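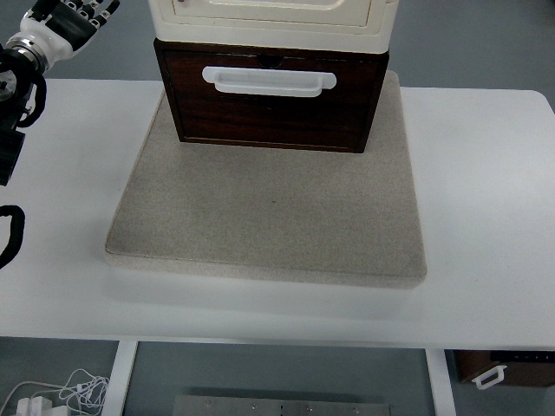
Felt or stone under a small cabinet on a white table?
Home Workshop > Furniture Care > Surfaces and Protection
September 2022

tuvton_bench
Posts: 39
I have a small two-tier storage unit with a wooden drawer at the bottom. It sits toward the back of a thick square board, beige with darker flecks, and the board sits in the middle of a white table with a matte finish. The front part of the board is left clear as a place to put whatever comes out of the drawer.

Two problems. The board has picked up a few faint smudges, near the middle and toward the lower right. Dry brushing has not moved them. Second, when the drawer is pulled hard the unit creeps forward on the board. The board itself stays put on the table.

I inherited the board with the table and do not know what it is made of. Options as I see them are clean it, replace it, or remove it and put feet on the cabinet.

greyfloor
Posts: 1,875
Identify the material before you put any liquid on it. Pressed felt and sandstone both come in that color and they do not clean the same way. Press a fingernail into the underside near a corner. If it dents and recovers, it is fiber. If it scrapes off grit, it is stone or a cast product.

Rounded edges tell you nothing. Both are sold that way.

Nasution
Posts: 40
Weight will tell you sooner than a fingernail. Take the cabinet off and lift one side.

If it is felt: white vinegar and water, one part to 8, on a white cloth, blotted. Do not rub. If it is stone: no vinegar at all, pH-neutral soap only.

greyfloor
Posts: 1,875
Agree on vinegar and stone. I would not use vinegar on unknown felt either. Some of it is dyed with colors that shift. Plain water on the underside first, then wait a day.

mitre_and_sons
Posts: 8
Why have the board at all? A matte white top is made to be used. Four stick-on rubber feet under the cabinet and the creeping stops. The board is just a thing that collects marks.

Nasution
Posts: 40
Rubber feet on a matte white finish is how you get four yellow rings. Plasticizer migrates into the paint and it does not come out. I have refinished two tops for that exact fault. Keep the board.

mitre_and_sons
Posts: 8
Cheap rubber, yes. Silicone or polyurethane feet do not do it in my experience. I have had a set under a printer stand on white lacquer for four years with no rings.

greyfloor
Posts: 1,875
Silicone can leave a film that causes fisheyes if you ever repaint. Polyurethane is the better of the two. Either way, on the board the question does not come up, as the feet never touch the paint.

tuvton_bench
Posts: 39
Lifted one side. It is light for its thickness, and the underside dents and recovers. So fiber of some kind.

Ran a damp white cloth on the underside last night. No color on the cloth this morning, no change in the board. I have not touched the top yet.

Vukerlow
Posts: 40
For the creep, look at the drawer before the feet. A wooden drawer that needs a hard pull is binding. Take it out, check the runners for shiny spots, and rub those with paraffin wax. Candle stub is fine. If the drawer slides with two fingers, the cabinet has no reason to move.

Also check that the cabinet is fully on the board at the back. If a rear edge overhangs, it will rock when you pull.

mitre_and_sons
Posts: 8
Wax is fair advice. I would still lose the board.

tuvton_bench
Posts: 39
Shiny strip on the left runner, the full depth. Waxed it with a candle stub. The drawer now opens with light pressure and the cabinet holds its position. No feet fitted.

Blotted the smudges with plain water, two passes. The one in the middle is fainter. The lower right ones have not changed. Would the dilute vinegar be next, or a soap?

Nasution
Posts: 40
Soap. If water did part of the job it is probably skin oil or dust in skin oil. One drop of clear dish soap in a cup of water, blot, then blot again with plain water so you leave no residue. Dry it flat with the cabinet off.

greyfloor
Posts: 1,875
Same. And blot the whole front area, or you will trade a smudge for a clean spot with a tide line around it.

Gudside
Posts: 8
If the soap fails, turn the board over. It is square and you said the underside is clean.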